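博客 > 工作与生活 > 机器来了以后

夹爪、毛巾和我们的早班

中文是我的第三种语言,我写得慢,句子也许不太自然,请大家原谅。去年12月,我们公司Drakimell决定在客房部试用自动叠布的设备,同事问我能不能把这几个月的经过写下来。我先用泰文写过一点,后来想,每天和我一起上班的人大多说中文,所以还是用中文写。

Drakimell管理两处短租公寓,我在比较老的那一处,叫Tritham。我们的工作很简单,铺床、换毛巾、把洗好的东西叠好放进柜子。我做这个工作以前在餐厅,所以我知道什么是站着上班。叠布不算最累,可是它每天都有,而且没有人会因为你叠得好来谢谢你。

设备是一家叫Stekell的公司提供的。他们来的第一天,我以为会有一个很大的机器人从货梯里出来,大家也都穿了比较干净的衣服。来的人只带了两个箱子,箱子里是手持的夹爪。他解释说,机器人要先学习人的动作,所以现在需要我们用夹爪代替手指来叠。“你们是老师”,他这样说。听到这句话,阿姨们有的笑,有的没有笑。
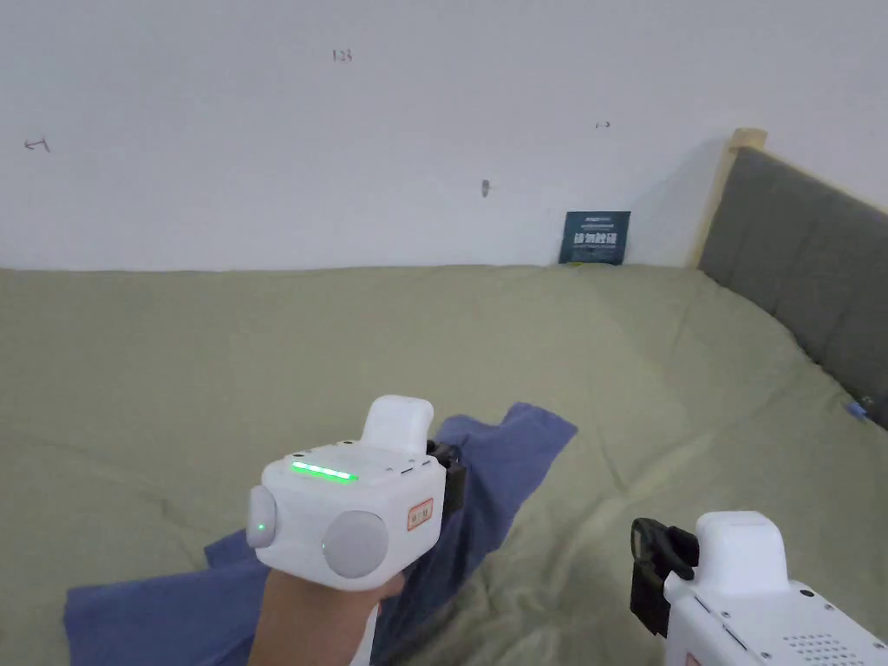

Montri Thongsuk
Tritham公寓 客房部早班领班

用夹爪叠布的感觉,我想了很久怎么形容。有一点像戴着很厚的手套用筷子。平时我们拿起一块布,手指自己知道角在哪里,眼睛可以看别的地方,嘴巴可以聊天。换了夹爪以后,要先看角,再对准,再夹住,然后才能动。我第一个星期回家,手腕很酸,妻子问我是不是又去打羽毛球了。

最不习惯的人是罗阿姨。她叠毛巾有自己的办法,先抖一下,再用下巴压住,然后两只手一起收。Stekell的人很客气地说,下巴不行,机器没有下巴。她把这句话学给每一个人听,学了好几天。可是后来她练得最认真,午饭以后还会自己多做一会儿。我问她为什么,她说既然要学,就学她的叠法,不要学隔壁班的,隔壁班叠的边总是歪的。

每次做完都要在一个叫Zavala的软件里登记,写做的是什么布、有没有掉、要不要重来。到四月底,我们班一共登记了387次,全部门是601次。我刚开始很高兴,觉得我们班超过了一半。后来经理在早会上念这个数字,还按照姓名排了顺序,气氛就不一样了。有人为了多做几次,专门挑小块的布。也有人做得很慢很仔细,名字却在最下面。我去找经理谈了一次,我说如果他想要好的动作,就不应该让大家比赛。他同意把名字去掉,只留总数。我觉得这是我今年做得比较对的一件事。 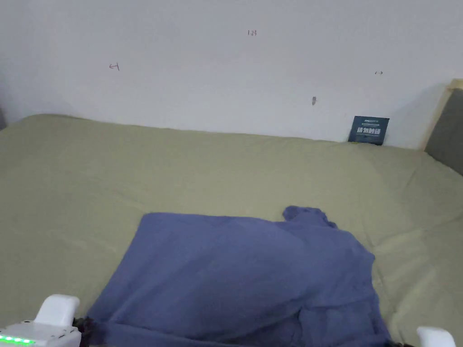 还有时间的问题。录制是安排在早班里面的,可是早班的房间没有变少。开始的时候,做录制的人少打扫一间房,少的那一间就由别人分担,分担的人当然不高兴。我们试过轮流,也试过把录制放在退房最少的那几天,后面这个办法稍微好一点。公司说以后会给录制的人补贴,每个月200块,我们还在等正式的通知。

我也要写一写大家担心的事。小丁比我年轻很多,她说得很直接:“我们教会它,它就来上我的班。”我没有办法告诉她不会。我问过Stekell的工程师,他说现在机器叠一块布还需要人在旁边看着,离独立工作很远。他说“很远”的时候看着电脑,没有看我,所以我不知道应该相信多少。我只能在我能管的范围里要求一些东西。比如谁参加录制要自己愿意,不愿意的人不可以被扣分;比如将来设备真的来了,看管设备的人应该先从我们班里选,并且给培训。第一条已经写在通知里了,第二条还在讨论。

有一个变化是我没有想到的。以前新人来了,我们教他叠布就是说“你看我做”,他看不懂就再看一次。现在因为要给机器做示范,大家开始讨论动作本身,先抓哪个角,什么时候放手,布皱了是拉平还是重新来。罗阿姨和小丁为了浴巾应该先对折长边还是短边,争了整整一个早上,最后两种都登记了。新来的同事在旁边听,学得比以前快。我自己也改了叠枕套的顺序,改了以后腰比较舒服。

下个月Stekell还要来,这次要录铺床单。床单很大,我觉得会比毛巾难很多,特别是床头靠墙的那一边,用手都不容易塞进去。罗阿姨已经说了她要第一个试。小丁还在考虑,我没有催她。如果有别的公寓或者酒店的同行也在做类似的事情,欢迎留言告诉我,你们的录制时间是怎么排班的,我很想知道。

相关文章
· 从餐厅到客房部,我的第一年
· 怎样和经理谈排班
· 用中文写工作日志的一些困难
· 枕套的三种叠法
· 早班吃什么

最后更新:2019年5月26日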